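The Fog House at Pillumgate

Ships coming into Pillumgate harbor in thick weather once steered by sound. The fog signal stood on the north ledge, 2 miles out from the town wharf, in a squat brick building with a horn on its seaward side. Most people in town called it the Fog House, though the name never appeared on a chart.

The first signal on the ledge was a bell, struck by hand. Keepers worked it in shifts, and in a bad August the fog could sit for days. Fishing crews complained that the bell was lost in the surf once the wind went east, and after the coal schooner Brevden ran onto the outer rocks the shipowners petitioned for something louder. The Brevden's crew got off in their own boat. The cargo did not, and pieces of coal still wash up in the cove after a storm.

The new signal was a steam horn, built by the Dimitriou foundry on Water Street. It burned a great deal of coal and needed close to an hour to raise steam from cold, so the keepers learned to light the boiler when they saw the haze thicken behind the outer buoy. Fresh water was the harder problem. There was no well on the ledge, and rain off the roof ran into a brick cistern that held 1,930 gallons when full. In dry summers a barge brought water from town. 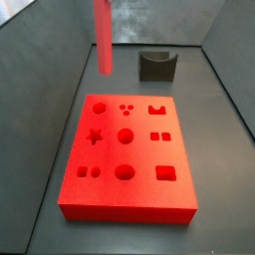 The foundry's pattern shop cut its shapes in pine. A pattern was pressed into damp sand, lifted out, and the hollow it left was filled with iron. The same plain outlines came up again and again, and a hexagonal pocket like the one in the red foam block, its corners slightly rounded, would have looked familiar to anyone who worked there. Sharp inside corners tore the sand when the pattern was drawn, so the men eased them with a scraper. Many of the horn's fittings were made this way, along with the railings on the landing steps. The shop book lists 8 patterns for the signal, two of them marked as spoiled and cut again.

Life on the ledge was cramped. The keeper and his assistant slept in a room behind the boiler, warm in winter and close to unbearable in summer. Supplies came by dory when the landing was clear of swell. The logbooks mostly record weather, coal used and hours sounded, with an occasional note about a broken window or a late delivery of flour. One winter entry says only "Horn all night."

Compressed air replaced steam, and an electric signal on the breakwater replaced them both. The Fog House was closed and the horn was sold for scrap. Vestano, the salvage firm that bought it, also took the boiler and the iron railings – the stubs can still be seen in the rock at low water. The roof went in a gale a few winters later.

What remains is the seaward wall, most of the cistern and the lower landing steps. The ledge can be reached only by boat, and the swell makes landing risky except on the calmest days. A better view is from the end of the breakwater, where the brickwork shows up well in the late afternoon.

Contact the editors | © 2025 Pillumgate Harbor Magazine | Back to top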